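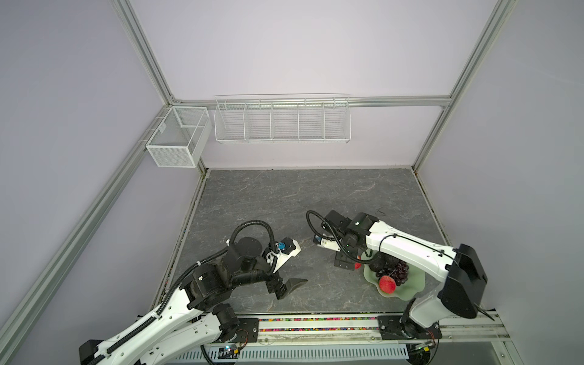 *The two-arm fruit cell at Womlow, with both arms bolted to the front rail.*

# Womlow fruit cell back in service after conduit and gripper work

WOMLOW, February – The two-arm fruit handling cell at the Womlow workshop has returned to daily running after a service stop of 8 days, maintenance lead Annatjie Zwane said.

The stop was called when the left arm began to report intermittent faults at the wrist. Zwane's team traced them to a signal wire that had worn at the point where it left the corrugated conduit. The cell had logged 851 hours since its previous service.

Both conduits were replaced and given longer loops over the upper joints, so that the wrist can turn through its full range without pulling on the connector. The arms stayed on the rail throughout. Their mounting bolts were checked for torque and marked with paint.

Gripper fingers were taken off, cleaned and refitted in pairs. Hazem Benkirane, who handles calibration, reset the closing force for soft fruit and then ran 115 test picks from a scalloped dish. Avocados were used for the first set because their weight and rough skin give a steady reading. Peaches and grapes followed at a lower force.
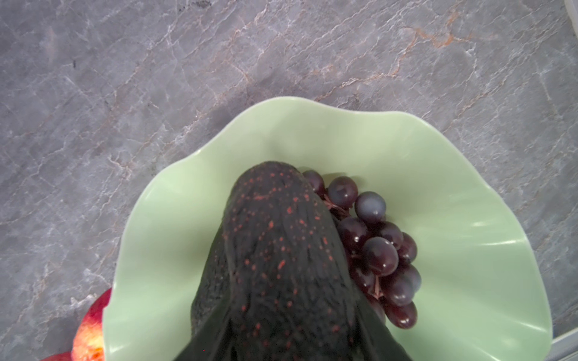

*Wrist camera view: an avocado between the gripper fingers, over the green dish.*

Two picks in the test run were rejected. Both were put down to a finger pad seated slightly off center, and the pad was refitted the same afternoon.

The wrist cameras were recalibrated last. Benkirane said the veined stone-look floor panel makes edge detection slower than a plain surface would, and exposure had to be lowered to limit glare from glossy dishes. The wire baskets on the walls were left in their original positions, and their coordinates were entered again in the cell program.

Zwane has shortened the inspection interval for the conduits. Technicians will now check the exit points by hand at the start of each month and record any wear in the cell log. A spare conduit set has been ordered from Halás.

Work on a second cell, at Wetley, will follow the same procedure. Iida Riihimäki will supervise it.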